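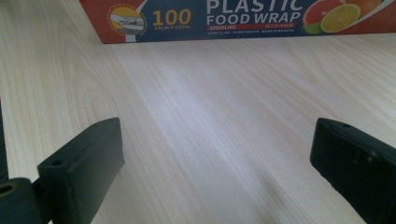

Docs > Palletti Hand Tool > Teaching by Hand > Recording your first task

Last updated 27/03/2025

4. Recording your first task

By now you've charged the tool, paired it with the Doolan recorder and run the width calibration from section 3. (If you skipped the calibration, go back and do it, please! I'll wait.) This section takes you through one full recording session, from clearing a patch of table to handing your takes over for training. I wrote it from my own notes, with a lot of corrections from Trinidad Baluyot, who has recorded far more of these than I have and is much fussier about it.

The practice task is a plain one: pick up a box of food wrap, move it to a new spot on the table, let go. We use the 100-meter box, the 30 cm wide kind, because it's long and light and it makes you think about where to grab. Any long carton will do if that's not what you've got in the kitchen.

4.1 Setting up the table

1. Pick a table you can walk along on at least one side. Ours has a pale wood top, and I like it because dark fingers show up nicely against it.

2. Put the box down with its long side facing you and the printing the right way up. You want to be able to read FOOD WRAP on the front through the tool camera when you start.

3. Look at the live view on the recorder and check for glare. A pale tabletop can throw a broad whitish patch right across the middle of the view. A little of that is fine, and the grain will wash out where the light lands. If the patch sits on top of the box lettering, move the lamp or turn the table.

4. Move phones, mugs and cables well out of the way.

Note: You don't need a spotless background. Jericho Ambrosio used to wipe the table between every take and it made no difference that any of us could find, except that he was very tired by lunch.

4.2 Holding the tool

1. Take the grip in whichever hand you'd normally use for the job and rest your first finger on the trigger. Don't squeeze yet.

2. Open the fingers all the way. On the live view they should come in low, one from the left and one from the right, at more or less the same height, with clear tabletop between them. If one sits noticeably higher than the other, you're rolling your wrist (I do this constantly, especially when I'm chatting).

3. Bring the tool in until the box sits near the top of the view, straight ahead of the gap. This is your start pose. It's fine for the upper part of the box to be out of view at this point, as long as you can tell which way the box is lying.

4. Hold still and count to two.

Note: The fingers look slightly soft on screen when they're that close to the lens. Leave the focus alone. It's set for the table, and if you chase sharp fingers you'll lose the thing you're trying to pick up.

CAUTION: Keep your other hand away from the fingers while the trigger is live. They close harder than you'd think, and the edges are square.

4.3 Recording a take

1. Press the side button once. The recorder beeps and the light goes green.

2. Move in at an easy pace. I tell people to go at the speed they'd use to take something from a shelf with a sleeping cat on it, so smooth, no lunging, but not slow motion either.

3. Decide where you're going to grab before you get there. On a long box you'll have to turn the tool so the fingers close across the narrow way. Turn while you're still moving in, all in one motion.

4. Squeeze until the fingers touch both sides, then a hair more. Wrap boxes are only card, and if the panel buckles you've gone too far.

5. Lift, carry the box to the new spot, and set it down flat. Open the fingers fully before you back away.

6. Back off to your start pose, hold, and press the side button again.

If you fumble the grab, keep going and fix it the way you naturally would, then finish the task. Those takes are useful, so tag them "recovered" on the recorder and don't delete them! What you should delete is any take where you stopped to talk, put the tool down, or had someone reach in to help.

4.4 How many takes

Record 50 for this practice task. Split them into sets of ten and shift the box a little before every take: a bit left, a bit closer, tilted, turned end for end. Mebrat Woldegiorgis suggests that 20 of them should start with the box at an angle you find slightly annoying, and I've come around to her view. If every take starts with the box dead straight ahead, the robot learns that boxes live dead straight ahead, and then you nudge one and it grabs air.

Expect it to take more than 40 minutes your first time. Rest your wrist between sets.

4.5 Checking and sending

1. Dock the recorder and open Soseo on the desktop.

2. Play back the first and last take of each set. You're looking for the box in view at the start, both fingers in view throughout, and no dropouts in the finger-width trace.

3. If the width trace is flat while the fingers are plainly moving, the sensor cable has worked loose. Reseat it, redo section 3, and record that set again (sorry).

4. Name the task in plain words, such as "move wrap box," and press Send to Training.

CAUTION: Don't undock while the transfer bar is moving. You'll lose the take it's on and sometimes the one after it.

Running the trained task on an arm is covered in section 5. Keep the same box handy for it.

Questions or corrections: Rommel Calimlim, Lustine support desk | Copyright Lustine, all rights reserved | Back to top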